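Clindale Toy Lending Library
Duty Diary, November

8:15 a.m. Building opened. Heating on, front shutters raised, returns cabinet emptied. The overnight returns consisted of two wooden puzzles, a bag of train track and the play kitchen food set borrowed by the Tan family. All items were logged before the doors opened to members.

9:00 a.m. Catalog total at the start of the day stood at 2,846 items. The puzzles were complete and went back to the shelf. The train track was short one curved piece, and a note was sent to the borrower. No charge will be made if the piece is returned within 12 days.

10:20 a.m. Delivery received from Zolano. The carton was damp at one end, but the contents were not affected. The invoice was signed and placed in the office tray. The replacement lids for the large storage bins were not included, and the supplier has been asked for a new date.

11:00 a.m. Work began on the play kitchen sets, which are being moved out of drawstring bags and into open cardboard trays. The bags have been a source of complaint for most of the year. Small pieces collect in the seams, and members cannot check the contents at the desk without tipping everything out. The trays are low enough for a child to reach into and can be checked at a glance.

The trays are brown corrugated cardboard, taped in black at the corners and wall joints. Jomar Lacson asked whether clear tape would look neater. It was agreed to stay with black for the present, as there is a good supply in the cupboard and the clear tape lifted from the trial tray in the summer.

12:40 p.m. Desk closed for lunch. One telephone inquiry concerning membership for a home daycare. Forms to be mailed.

1:30 p.m. Kitchen sets continued. The amber cooking pot was placed in a tray with its lid on, together with the potato and the banana. The pot is see-through plastic and shows fingerprints badly, and a soft cloth should be kept with the kitchen sets from now on. Staff are reminded that the ribbed lid belongs with this pot and is not to be lent with the Zindia saucepans, which have their own.

There was some discussion as to whether the potato should be listed under vegetables or under "food, other." The older cards use both. It has been entered under vegetables, and the remaining cards will be corrected as the sets come in.

3:10 p.m. After-school opening. Steady attendance until closing. Several members asked for the marble run, which is out on loan and reserved again after that. A second marble run should be considered when the spring order is prepared.

4:45 p.m. The deposit for the large dollhouse was refunded in full, in the amount of $90. Receipt number entered in the cash book.

5:30 p.m. Floor swept, tables wiped, shutters lowered. Carried over to tomorrow: labels for the kitchen trays, the letter to Zolano regarding the bin lids, and the daycare forms, which missed the afternoon mail.
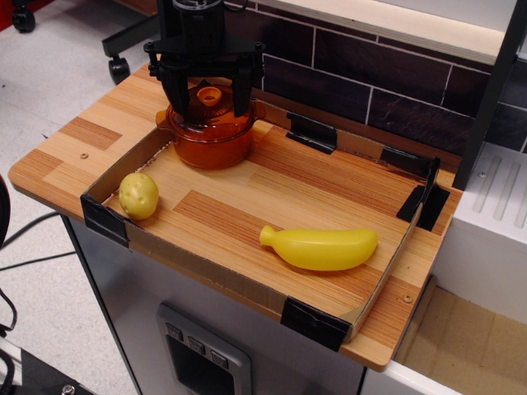 Play kitchen set in its cardboard tray: cooking pot, potato and banana.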